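Everaldo Tavares
February, 7:40 am

Finally got rid of the upper cabinet in the coffee corner. Everything that was in it had to either go on the table or go in a box in the hall. Thread on what stayed.

The table is the brown-topped one we used to eat at. It's against the white wall now. I measured it for a shelf riser from Kavness and decided I didn't want a riser. One level is enough for the things I reach for before work.

Mugs first. I had a cabinet full of them and used the same two. Those two went on a wooden mug tree and the rest went in the box. One is pale pink, the other is dark blue-green with yellow inside. No plan behind the colors.

The tree has short pegs. Heavy mugs with thick handles don't sit right on pegs like that, so try yours before you buy one. I paid 10 dollars for mine secondhand and would not have paid 40 for the new Drullen one.

Plates. I used to stack them and always took the top one, so the bottom ones sat there for months. Now they stand up in a small wooden rack and I take whichever I want. Gray, light blue, yellow. All from different sets. The sets are long gone.

If you have a choice, put the rack at the end of the table and keep the middle for mugs. I had it the other way for a week and kept knocking the plates with my elbow while pouring coffee.
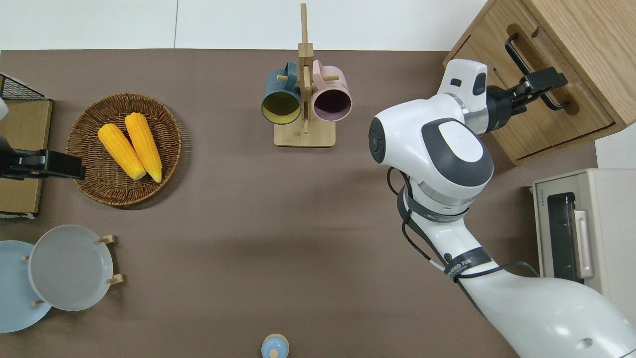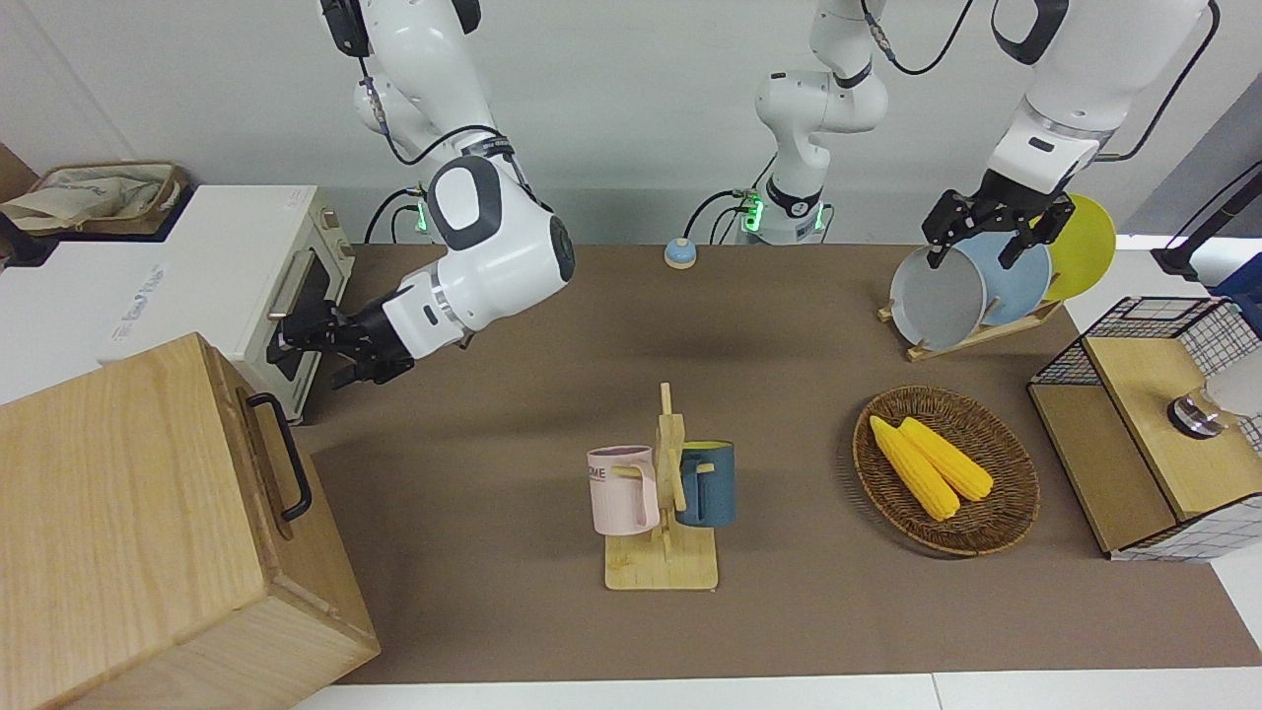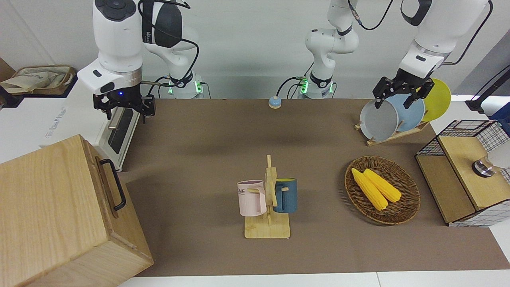
Coffee corner with the mug tree, the plate rack and the wicker.

The wicker is for whatever needs to be eaten soon. Corn at the moment. Before that it was lemons, and before that it was mail, which was a mistake. Mail goes by the front door now.

Someone will ask about crumbs. Yes, they get into the weave. I turn it over above the sink and tap it. Once a month I go over it with a dry brush. Don't soak it, I ruined a Lirkari one that way.

There's also a wooden drawer for the small stuff. Tea bags, filters, the scoop, rubber bands. I gave up on dividers. Filters in the back, tea in the front, and the rest finds its own place.

Krishnamoorthy Namboodiri asked me what happens when people come over, with only two mugs out. I get more from the box. It takes a minute. We have had guests twice since New Year's.

What I took off the table: the knife block, a radio that only got one station, the Bañez coffee tin (empty, I kept it because of the lid), and a paper towel holder that fell over every time I pulled a sheet.

Wiping down is the real difference. With the old setup I had to move so much that I only did it when something spilled. Now I slide the mug tree over, wipe, slide it back, and do the same for the rack. Takes 4 minutes if I'm slow.

Total spend was under 100 dollars, and most of that was patching and painting the wall where the cabinet used to hang. The screw holes were bigger than I expected. Two coats of white and you can still find them if you know where to look.

Still to do: felt pads under the mug tree base so it slides more quietly, and sort the box in the hall. I'm giving the box until the end of the month. Any mug I haven't gone looking for by then goes to the thrift store.

One more on the rack. The pegs loosen if you drag it by the pegs. Pick it up by the bottom. I put a drop of wood glue on two of them last night and will see how that holds.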